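Consumer Claims, Unit 4: Reading "Lasts Longer"

Handout to go with Tumelo Potgieter's lecture. Bring it in January, marked up.

Last time we looked at price claims. Durability claims are worse, because most buyers never check them. A thing breaks, you shrug, you buy another one.

Start with the Valtby leaflet. It says the product "survives 2000 uses." What is a use? The leaflet doesn't say. A gentle use in a dry room and a hard one in the rain both count as one, and you can guess which kind a seller would pick.

Then the Graston comparison: 800 cycles against 200 for "a leading rival." Four times better, supposedly. The rival has no name, and we aren't told how many samples were tested. If it was one of each, the number tells us very little.

Guerra is a bit more honest. They report an average and also the worst result. I still don't trust the average - two very tough samples can pull it up a long way - but at least there is something to argue with.

Questions to put to any such claim:
Who ran the test, and who paid?
What counted as failure?
How many were tested, and were any left out?

Everyday goods, clear plastic and feathered skirts included.

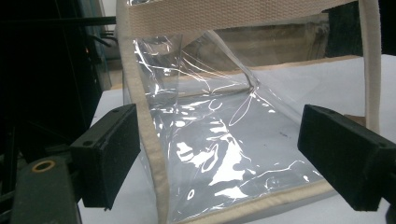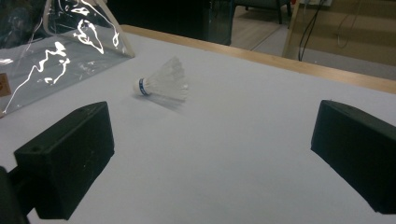

Illetti sent a survey instead of a test. It has 1051 replies, all from people who had signed up for the company's newsletter. Happy customers sign up. Unhappy ones mostly don't, so I would treat the result as advertising.

For next time, find one durability claim at home and write half a page on what is missing from it. Don't tell me whether you like the product.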